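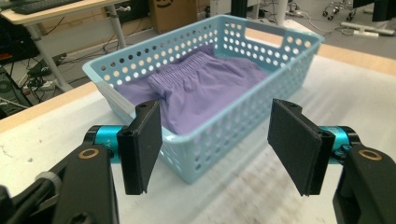
Right, quick one as I'm meant to be out the door. 4 Aug 2019 and chapter four of the Kamilgate thing is finally up. Only three weeks late – sorry sorry sorry.

It was meant to be 3000 words. It was, for a bit. Then I cut the whole bit on the ferry as Ondrejka spent all of it thinking and not one other person got a line. Put half back. Cut it again. What's up now is the short version, and if the jump from the harbour to the kitchen feels sudden, that's why.

The argument scene. Several of you asked if Radville is lying to her about the letter. Not telling! But go back and look at what he says when she first asks, he never answers the question. I was quite pleased with that and then not one comment mentioned it so maybe I hid it too well. Or it's just not very good. Could be that.

Still stuck on how people talk in Kokcombe. First draft they all sounded like my nan. Second draft they all sounded like telly detectives. Marek Jireš read it for me and wrote "who is speaking??" in the margin so many times that I went and put the names back in. Plain old "said" as well. I'd been having people murmur and hiss and breathe things at each other for pages, dreadful.

He also wants the dog to live. Noted.

Chapter five is in bits. I've got the ending and a good row on the stairs and nothing at all inbetween. Might write it from the sister's side, which would mean going back and giving her somthing to do in chapter two besides pour tea. Hm.

If you spot the mistake with the keys (she hands them over twice) – yes, I know, fixing it tonight.

Going now, bus.

35 shares | 4 comments

Recent posts
Kamilgate, chapter three
Names I have given up on
Why the ferry keeps coming back
Reading pile, August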